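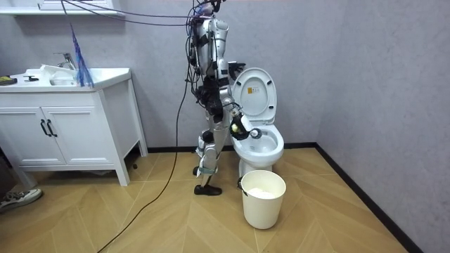 Notes on Letting a Room in Niltoscombe

Aug 29, 2018

It has been my practice to publish a short account at the close of each summer season, for the benefit of those readers who let rooms themselves or are considering doing so. The present account concerns the matter of written house information, meaning the folder, sheet or card which a guest finds on arrival. I have rewritten mine in full this year, and several correspondents have asked to know what was changed.

The previous folder ran to 13 pages. It had grown by small additions over a number of years, each of which had seemed sensible at the time. There was a page on the boiler, a page on the parking arrangements at the top of Rajput Lane, a page on the tides, and two pages on the subject of bins. Guests were courteous about it. In the course of July, however, I received the same four questions from almost every party, and the answers to all four were in the folder.

Mr Ewan MacKinnon, who lets the upper floor of the old chapel, was good enough to lend me his own sheet for comparison. It consists of a single page in large type. It gives the address in full, the telephone number, the time by which the room should be vacated and the location of the fuse box. I found it rather bare – there is no mention of the shops – but he reports that he is seldom telephoned after nine in the evening, and I was obliged to give this some weight.

The revised document is accordingly in two parts. The first is a card, printed on both sides, which is placed on the table by the door. The second is a thinner folder of seven pages, kept on the shelf, for those who wish to read further.

The card

The front of the card carries the address and postcode, as guests require these when ordering food or calling for a taxi. It then gives the wireless password. I have changed the password itself, the former one having contained a capital letter O and a zero next to one another. Departure is stated as half past ten. The earlier wording, "by mid-morning if convenient", was a courtesy which caused a good deal of uncertainty, and on one occasion a party was still at breakfast when the next had arrived with its luggage.

The reverse deals with hot water, heating and refuse. On refuse I have confined myself to the day of collection and the colour of the bag. The history of the dispute over the green boxes has been removed, although I remain of the opinion that the residents' position was correct.

The folder

The pages on walks have been kept and corrected. The path to Wostia Point was diverted in the spring after the bank slipped, and walkers should now follow the field edge and cross by the second stile. Miss Areeba Bangash kindly read these directions while following them on foot, and found two places at which I had written "left" where the right hand was meant. I am grateful to her, and offer my apologies to those guests who had the earlier version.

The page of restaurants has been withdrawn. Opening hours in the village change so often that any printed list is soon wrong, and a guest who walks down the hill to a locked door is not well served. In its place there is a note of the bus to town, the 128, which stops opposite the post office, and the suggestion that tables be reserved by telephone.

Language

A translation of the card into Spanish was prepared by Mr Benjamín Ledesma, who stayed for a week in July and declined any payment for it. He raised a point which I had not considered. The English text used the word "please" in every sentence, and in translation this read as though the host were anxious. We removed most of them from the Spanish, after which I went back and removed most of them from the English.

Printing

I had first intended to print the cards at home, but the ink ran when they were handled with damp fingers. They were in the end ordered from a printer in town, who would have preferred an order of 1,000. We settled on a much smaller number, at a price per card which I consider high. Readers in the same position may wish to share an order with a neighbour, provided that the size and the stock are the same.

Two matters are outstanding. The directions for arrival by car still assume that the visitor comes from the east, and the page on tides requires next year's tables, which I expect to obtain before Christmas. Corrections and suggestions may be sent in the usual way, and I shall reply to them in the order in which they are received.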